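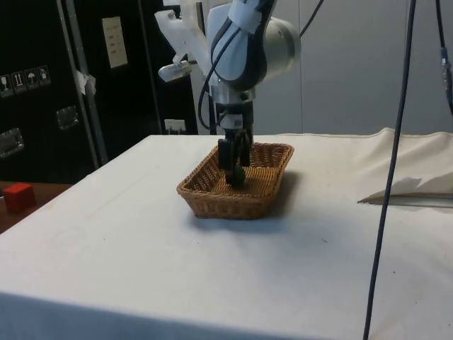 Walk-through of the Gedley bench before the student project goes to its open evening in March. I was asked to sign the team's own checklist, which came to me with every box already ticked. I have unticked them and started over. The task is sorting small items in and out of a container, and the team calls it low risk. Maybe. With the gripper reaching down inside the wicker basket, most people's eyes will be on the thing between the fingers, and a hand will follow the eyes. I checked each item with that in mind.

Inspected by: Remigiusz Chmielewska
Project: Armont Sorting Challenge, student entry "Purba"
Result: NOT PASSED. Recheck after the items marked OPEN are done.

1. ARM AND MOUNTING

1.1 Mounting bolts tight, marked with paint pen. OK.
Comment: Marks line up. The torque is written down as "good." I'd like a number next time.

1.2 Joint covers in place, no cracks. OK.

1.3 Arm stays inside the agreed area at full program speed. OPEN.
Comment: The agreed area exists in a slide deck. I couldn't find it on or near the table. I was told everybody knows where it is. I asked two of them to point and got two answers. Put tape down.

1.4 Speed limit set in the controller. OK, with a note.
Comment: Set to 200 mm per second, and I watched it being read off the pendant. The same menu lets anyone change it to 500 without a password. Lock the menu or I will treat the limit as 500.

2. GRIPPER

2.1 Fingers secure, no play. OK.

2.2 Force limit set and tested. OPEN.
Comment: The sheet says "tested on foam." Which foam, how thick, by whom? One student offered his thumb as proof. Please stop doing this. Use the gauge in the drawer and write the reading on the sheet.

2.3 Gripper holds its item on emergency stop. OPEN.
Comment: Claimed, and I have no reason to think anyone is lying, but there's no record of a test. Lift an item over the basket, hit the stop, write down what happens. Do it ten times. If it drops one, I can live with that for items this small, as long as the form says so.

3. CABLES

3.1 Arm cable has enough slack at every pose. OK for the basket program only.
Comment: The loop beside the arm is wide. That's fine for slack and bad for snagging. Run the longest program at low speed with one person watching nothing but the cable.

3.2 No cables hanging in front of the table. OPEN.
Comment: I have heard "it's temporary" about cables on this bench for two terms. Route it behind and tie it.

3.3 Connectors supported, not hanging by their own weight. OPEN.

4. TABLE AND OBJECTS

4.1 Surface flat and fixed. OPEN.
Comment: The cloth was chosen to help the vision software, according to the report. I'm not convinced it helps as much as they say (the comparison run was never done), but my complaint is simpler. Cloth slides and bunches. Clip it at all corners or take it off.

4.2 Container can't tip or travel. OPEN.
Comment: A basket is light. If a finger catches the rim, the whole thing goes along for the ride. The team says the planner prevents contact with the rim. The planner was also supposed to prevent what happened at the Urville heat. Fix it to the table with something that releases under a hard pull.

4.3 Items free of sharp edges and too large to be swallowed. OPEN.
Comment: Families come to open evening. I want every item tried in the small-parts gauge.

4.4 Storage kept clear of the walkway. OK.
Comment: Clear when I looked at 4:30. Cases have a way of moving.

5. PEOPLE

5.1 Emergency stop within reach of the operator. OK.
Comment: Pressed it myself, mid-move. The arm halted.

5.2 Operator named for each session. OPEN.
Comment: "Whoever is there" is not a name.

5.3 Visitors kept back. OPEN.
Comment: The plan is a student saying "please stand back." Get a barrier. Set it 90 cm from the table edge at least, more on the side where the arm swings out.

5.4 Log of faults kept up to date. OPEN.
Comment: The log shows over 500 cycles and no faults at all. I have been around student robots too long to believe that. Either the log only counts good runs or nobody fills it in. I'd trust a log with a few ugly entries far more.

Send me the force readings and the stop test results before asking for a new visit. Bring the sheet with the boxes blank. I'll bring the pen.

R. Chmielewska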